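Week 4 - Sorting household odds and ends

Okay, so last time we did the Randale shelving exercise and I promised you something messier. I've put 36 small items on the Jesurbridge list (it's in your course folder) and they're the sort of stuff everyone has in a bottom drawer. Cups, brushes, bits of plastic whose purpose is long forgotten!

Group them by use first, colour second. I know colour is more fun - but a green cup and a green comb don't live together in anybody's house.
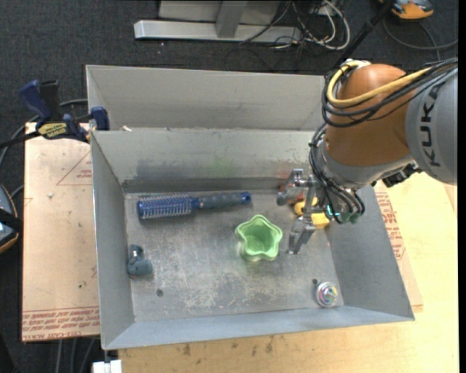
A hairbrush goes under grooming, even if you'd keep yours in the car like I do. Write up your categories in 40 lines or fewer and bring them to the tutorial.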